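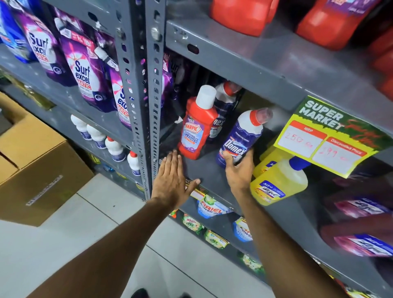 A bottle of Domex on the shop shelf.

How to check where a neighborhood really ends

Rental ads put half the city in Kerkness. Don't take their word for it, or mine.

1. Get the electoral map
The city posts it for free. Mark the border streets on paper. It won't match what residents say, so treat it as one opinion.

2. Walk the edges
Allow 3 hours. Note the names on schools, bus stops and stores. Ignore banners, which the merchants pay for. I found the Kerkness banners running 300 yards past Cekik Street, into what everybody there calls Fröhlich. 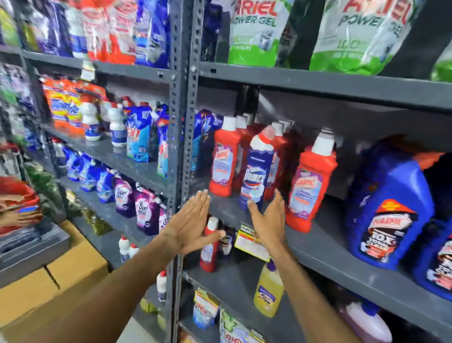
3. Read an old directory
The library has them. Anselmo Cuadros's walking guide claims the "historic village" had 600 houses. He gives no source, and I stopped counting on him after that.

4. Ask people who have no apartment to sell
Try 9 or so doors on both sides of the line. Write down disagreements too.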